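Plumotham League Records
README for the results and postponements files

What you get

Match results, standings and postponements for the Plumotham indoor badminton league, typed up from paper score sheets by Sofia Tsolakis and checked by Stavros Nikolaidis, who disagreed with her about handwriting more often than either of them expected. There are 1,401 rows in matches.csv, one per match played. A match that was called off has no row there. It goes in postponed.csv, where it may have company.

Files

matches.csv -- date, home club, away club, court, game scores, winner
postponed.csv -- original date, new date if there ever was one, reason as written
clubs.csv -- seven clubs, their short codes, and every name they have played under
notes.txt -- things that would not fit in a column

Club names

Starkance and Buta are two clubs. They merged for one season, regretted it, and split again, and during the merger the score sheets say Starkance, Buta, Starkance-Buta and, once, "us." All of these are mapped in clubs.csv. Please use the codes. Jaiswal has always been Jaiswal and we are grateful.
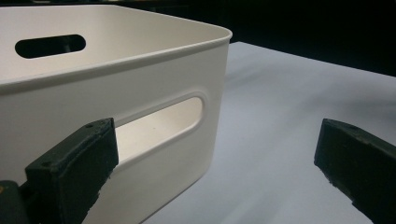
Postponements were the hard part. The league has no official list of reasons, so captains wrote whatever seemed fair at the time: "roof," "flu," "hall double booked," "see Vangelis." We kept the original wording in the reason column and added a reason_code column for anyone who wants to make a chart. The sheets themselves came to us unsorted, and Sofia worked through them with one white plastic bin for sheets still to be typed, the kind with a rounded slot in the wall for a handle, and a folder for the ones that were done. If a sheet was in neither place, it is listed in notes.txt as missing. "See Vangelis" is coded as OTHER. Vangelis Kokkinos was consulted and does not remember.

Scores

Games are played to 21, with setting at 20-all and a hard stop at 30. A score of 30-29 is therefore legal and should not be "fixed." A score of 31-29 is not legal, and we have left it in with flag = 1, as the sheet was signed by both captains.

Walkovers are entered as W/O with the score fields blank. Earlier copies used 21-0, which made one Buta pair look like the best in the county. If you have a copy like that, throw it out.
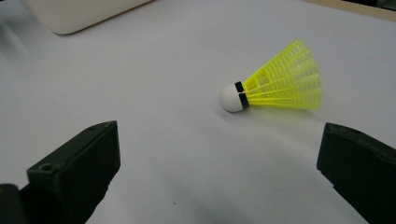

Shuttlecock with a yellow skirt and a black band at the collar.

Known problems

Court numbers are unreliable before the hall repainted its lines. Court 3 became Court 1, and Court 1 became storage.

Dates were written day first by some captains and month first by others. Where the two readings were both possible, we went by the fixture list, and where the fixture list was wrong too we set date_sure to 0.

Players' names are not included. Zoi Nikolaidis asked that they stay out, and she keeps the keys to the hall.

Corrections

Send them to Hanna Didenko with the row number and, if you can, a picture of the sheet. "I am sure we won that one" has been received several times and is not a source. Accepted fixes go into the next copy, due in April.

Last updated Sunday, March 17, 2024.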